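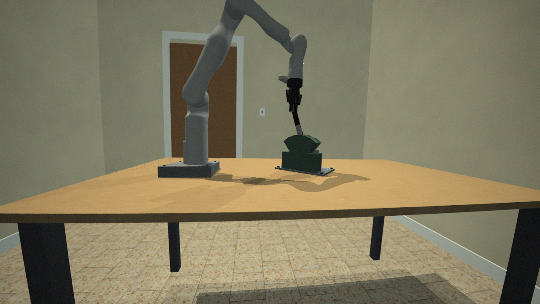

그림 2-1. 시뮬레이션 속의 로봇 팔과 녹색 장치

제2장 레버를 움직이는 로봇

제1장에서 우리는 로봇 팔의 관절에 이름을 붙이고, 각 관절을 하나씩 돌려 보았습니다. 이제부터는 팔 전체를 사용하여 한 가지 일을 합니다. 책상 위의 장치에 달린 레버를 잡고, 정해진 각도까지 밀고, 다시 놓는 일입니다. 사람에게는 몇 초면 끝나는 동작이지만, 프로그램으로 쓰려고 하면 결정해야 할 것이 많습니다. 손가락을 어디에서 닫을 것인가, 손목은 어느 방향을 향할 것인가, 레버가 움직이는 동안 손은 어떤 길을 따라갈 것인가 하는 질문이 차례로 나옵니다.

이 장의 과제는 Ghanem 기술학교의 로봇 동아리 Skusier가 Clokano 학생 대회를 준비하면서 만든 것입니다. 동아리에는 처음에 실제 로봇이 없었습니다. 그래서 학생들은 Undora라는 시뮬레이터 안에서 방과 책상과 로봇을 준비하고, 방과 후에 두 명씩 짝을 지어 연습하였습니다. 여러분도 같은 방법으로 공부합니다. 한 사람은 프로그램을 쓰고, 다른 사람은 화면을 보면서 기록합니다. 역할은 실험마다 바꿉니다.

이 장을 공부한 다음에는 아래의 일을 할 수 있어야 합니다.

접근 자세와 잡는 자세를 구별하여 프로그램에 쓸 수 있다.
회전하는 물체를 따라가는 손의 경로를 원호로 나타낼 수 있다.
실패한 실험을 다른 학생이 다시 실행할 수 있도록 기록할 수 있다.
한 동작을 서로 다른 시점에서 관찰하고 차이를 설명할 수 있다.

필요한 준비: 제1장의 예제 파일, 각도기, 실험 공책. 수업 시간은 약 22시간으로 계획하였으며, 그 안에 마지막 발표가 포함되어 있습니다.

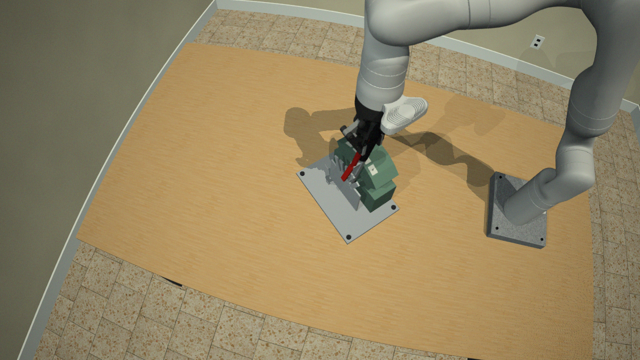 관찰하는 위치를 고르는 것도 프로그램을 쓰는 일의 한 부분입니다. 초보자는 한 화면만 보고 손가락이 레버에 닿았다고 판단하는 경우가 많습니다. 그런데 카메라가 본 것은 평면이고, 앞뒤의 거리는 거기에 직접 나타나지 않습니다. 빨간 막대가 그리퍼의 회색 부분 앞을 지나가는 이런 각도에서는 손끝의 일부가 가려지므로, 두 물체 사이에 틈이 있는지를 한 번에 말하기가 어렵습니다. 책상에 길게 생긴 팔의 그림자는 팔의 모양을 다른 방향에서 한 번 더 알려 주지만, 그림자만으로 거리를 재지는 않습니다. 반드시 시점을 하나 더 열고, 같은 시각의 화면을 비교하십시오. 그리고 화면에서 읽은 판단과 시뮬레이터가 출력한 좌표를 공책의 다른 칸에 쓰십시오.

동아리의 지도 교사 Ognjen Leka는 학생들의 첫 공책을 읽고 여백에 다음과 같이 썼습니다. “‘잘 안 됨’이라는 말은 기록으로 부족합니다. 어느 자세에서, 몇 번째 단계에서, 무엇이 예상과 달랐는지를 쓰세요.” 그 뒤로 Skusier에서는 모든 실험에 시작 자세, 마지막으로 성공한 단계, 난수의 시드 값을 적습니다. 본문의 예제는 모두 시드 값 2099로 실행합니다. 다른 값을 사용하면 장치의 방향이 조금 달라져서 책의 숫자와 여러분의 숫자가 맞지 않습니다.

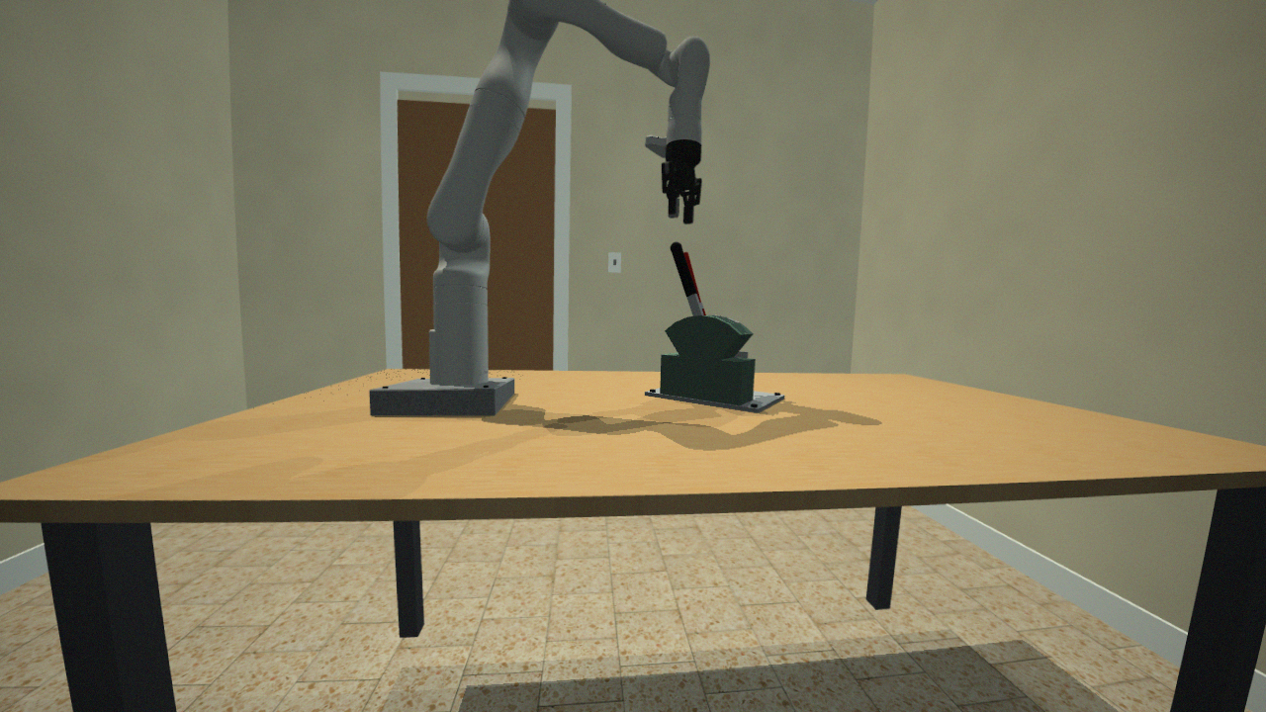 2.1 접근 자세

그리퍼가 아무것도 잡지 않고 레버 위쪽 끝의 바로 위에 있는 자세를 생각해 봅시다. 손가락과 레버 사이에는 짧은 빈 공간이 있습니다. 이처럼 물체에 가깝지만 아직 닿지 않은 자세를 접근 자세라고 부릅니다. 접근 자세에서는 손목을 돌리거나 손가락의 간격을 바꾸어도 장치를 밀 위험이 작습니다. 큰 움직임은 접근 자세에 도착하기 전에 끝내고, 그 다음에는 느린 속도로 짧은 거리만 움직입니다.

레버가 기울어져 있을 때에는 한 가지를 더 생각해야 합니다. 그리퍼가 똑바로 아래를 향하면 손가락의 방향과 손잡이의 방향이 서로 맞지 않습니다. 그대로 내려가서 손가락을 닫으면 한쪽 손가락이 먼저 닿고, 레버가 원하지 않는 쪽으로 조금 움직일 수 있습니다. 학생들은 이 문제를 두 가지 방법으로 풀었습니다. 첫째 방법은 손목을 레버의 각도만큼 기울인 다음에 손잡이의 축을 따라 내려가는 것입니다. 둘째 방법은 손목을 그대로 두고 손잡이의 끝부분만 얕게 잡는 것입니다. 둘째 방법은 프로그램이 짧지만, 레버를 멀리 밀 때 손가락이 미끄러지기 쉽습니다.

활동 1. 짝과 함께 예제 파일을 열고, 접근 자세의 높이를 조금씩 바꾸면서 손가락이 레버에 처음 닿는 높이를 찾으십시오. 닿은 순간의 좌표를 공책에 쓰고, 어느 손가락이 먼저 닿았는지도 표시하십시오.

활동 2. 첫째 방법으로 다시 실험하십시오. 손목의 각도를 계산한 식을 쓰고, 활동 1의 결과와 나란히 놓으십시오. 결과가 같게 나온 경우에는 레버의 시작 각도를 바꾸어 한 번 더 실행합니다.

계산에 필요한 회전 행렬은 2.2절에서 설명합니다. 이미 배운 학생은 활동 2를 먼저 하여도 됩니다.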